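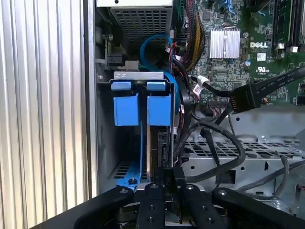 According to Zainab, you can teach anybody to take a computer apart in an afternoon, as long as you never let them watch you do it. They have to have their own hands in there, she says, or it doesn't stick. She said this to me across the bench while I was on my third hour of driving an arm around the inside of an old Dell, and I've been chewing on it ever since, because my student doesn't have hands and the only way it learns anything is by me doing it.

So, hi, it's been a while! I've been at the Cliltska workshop most of this month, and I promised a couple of you I'd write up what it's like to do demonstrations for a living (well, for a summer). The short version is that it's a lot like teaching a kid to tie shoes by standing behind them and moving their wrists. You feel ridiculous, you go way too slow, and then every once in a while it goes just right and you want to call your mother.

We've done it two ways. The first is by hand, where you put the arm in its floppy mode, grab it near the wrist and just walk it through the motion. I love this for big moves. Reaching over to the case, coming in over the side wall, backing out again, all of that is easy and you get a nice natural path. Where it falls apart is the fine stuff. My own knuckles are in the way, my elbow hits the shelf, and the arm is heavier than you think by the end of the day. Paavo can do it beautifully but Paavo is built like a door.

The second way is remote. You sit off to the side with a leader handle we call the Esfahani (it was named before I got here and I've heard two different stories about it), and whatever your hand does, the arm does, and you watch through the little camera at the wrist. I was sure I'd hate it. For the first day I did hate it! Everything looks enormous from down there. A cable you'd brush aside with your pinky is suddenly a great big hoop right across your path, and the drive cage might as well be a garage. But after a day or two something clicks and you stop thinking about the handle at all. I went home and tried to pick up a coffee mug the way the gripper would, straight up from below with two fingers. Not recommended.

Desktop computers are our main subject right now, and I think they're a great choice for this, mostly because they were made for people. Look at the blue bits. Whoever designed that case colored the drive tabs bright blue so a person would know where to grab, and it's lovely for me too, sitting there with the handle, because my eye goes right to them. The cables are the opposite. No two machines have them lying the same way, and they move when you touch them, and then they move again when you let go. Yellow and black, red and black, that flat ribbon, the blue SATA one with its loop out in the open. I've started having opinions about them. The ribbon is fine. It stays put. The fat black ones are bullies.

Here's what I wish I'd known when I started. Pause before contact. If I come sailing in and close the fingers in one motion, the recording is a mush and the arm learns to come sailing in as well, only without the bit where I was secretly correcting myself the whole time. When I stop just short, settle, and then close, everything that comes out later is calmer. Nhàn says she can tell my recordings from anyone else's by the pauses, and I've decided that's a compliment.

Also – and this took me ages – leave your mistakes in if you fixed them. I used to throw away every run where I bumped something. Trí finally sat me down and told me the bumps were the best part, as long as I carried on and recovered like a sensible person. It makes total sense once you hear it. If all it ever sees is me being perfect, it has no idea what to do half an inch off course. So now when I miss a tab I back up, look again, and go in again, and that whole clumsy business gets saved. My ego has adjusted.

The target for the batch is 300 good runs. I was stuck on 299 for a whole evening because the last one kept coming out silly. First I snagged a cable and couldn't shake it. Then I did a gorgeous approach, really the best of my life, and discovered I hadn't pressed record. Then the Hirerix software decided it wanted an update. I went and ate a sandwich in the parking lot and came back and got it on the next go. It's labeled run 3118 (the numbering includes everybody's rejects going back to November, so please don't read too much into that), and I'm thinking of having it framed.

Does it work, you're going to ask. Kind of! On its own the arm is now pretty good at finding its way to the cage and lining up. Getting the fingers where they need to be is hit and miss. We gave it 20 tries on a case it hadn't met before and I'm not telling you the score until we've done it again with better lighting. But it pauses. Right before it touches anything it stops for a second, exactly the way I do, and the first time I saw it I squeaked out loud and Liên came running because she thought I'd pinched a finger.

Which brings me back to Zainab and her rule. I think she's right about people. I learned more in my first clumsy hour on the handle than in two days of standing behind Paavo. With the arm I'm less sure, since my hands and its hands are sort of the same thing for a while, and I don't know which of us is doing the watching. I need to ask her again when I've slept.

Next week we move on to memory sticks and I'm told the latches are horrible.

Posted July 19, 2019

3 comments

Liên Lò
For the record it was a scream, not a squeak. Also you still have my small screwdriver.

benchmouse
Do you scale the motion down on the leader handle? We run ours at half speed for anything near a connector and it helped a lot with the shaky ones. The big moves get boring though.

Trí Phan
Half scale near connectors, full scale everywhere else, and a foot pedal to switch. She forgets the pedal.

Recent posts
My first week at Cliltska
Why my wrists hurt, and the chair that helped
A day trip to Drultgate with too many sandwiches
Gloves or no gloves?

Contact | Copyright 2019, all rights reserved | Back to top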